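Notes on Resetting: What a Grid Has Done for Our Two-Arm Trials

June 18, 2018

Readers of this blog will be aware that our group has, since March, been concerned with a rather narrow question in the handling of small objects by robot. The question is how much of the failure we record belongs to the policy under test, and how much belongs to the person who sets out the objects before each trial. I set down below what we have found so far. The views are my own and should not be taken as those of the laboratory.

In our earlier work on the Stilari task set, objects were returned to their starting places by eye. The written procedure asked only that the operator restore the layout "as shown in the reference sheet". Two operators following the same sheet could produce layouts which differed by more than the policy was able to tolerate, and neither could be said to have made a mistake. When we repeated a block of 40 trials with a different operator, 32 succeeded in the first block and far fewer in the second. The policy had not been changed.

The method we have adopted is a simple one. The table is covered in brown paper, and the paper is divided into cells with dark blue tape. Each trial is assigned a cell from a list drawn up in advance, and the operator places the object within that cell. The arm is then sent to its home position and the trial begins. The operator is not told which policy is running. A trial in which the object is disturbed before the arm moves is struck out and repeated at the end of the block.

The choice of cell size caused some discussion. Anholm, whose layout protocol we had used as a starting point, favours marking a single exact point for each object. We found this slow to carry out, and it told us little about how a policy behaves when conditions vary slightly. A cell allows some variation but places a limit upon it, and the limit can be reported.

The comparison between operators was then run again under the new procedure, with 9 cells in use and 6 repeats in each. The gap between operators became small enough that I would no longer wish to draw a conclusion from it. The failures that remained were gathered in the cells furthest from the arm's base, a pattern which had been entirely hidden in the older records. It is on those cells that the Prarel grasp planner is now being examined.
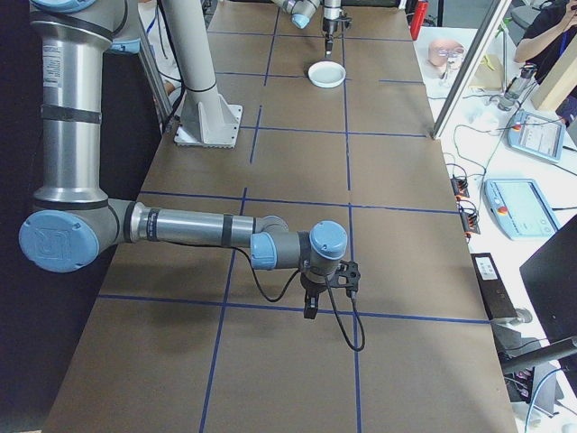
Comments

Bergmann
We used a taped grid for two years and gave it up. The difficulty was that the policies learned from the tape. Once the lines were covered over, our success rate fell sharply, and it took us a long time to accept the reason. Have you run any trials on plain paper?

Reply from the author
We have not, and the point is a fair one. The training data were collected with the grid in place, so the lines are present in everything the policy has learned from. I shall add a block on unmarked paper to the next round, with the cell positions measured from the table edge, and will report the figures whichever way they fall.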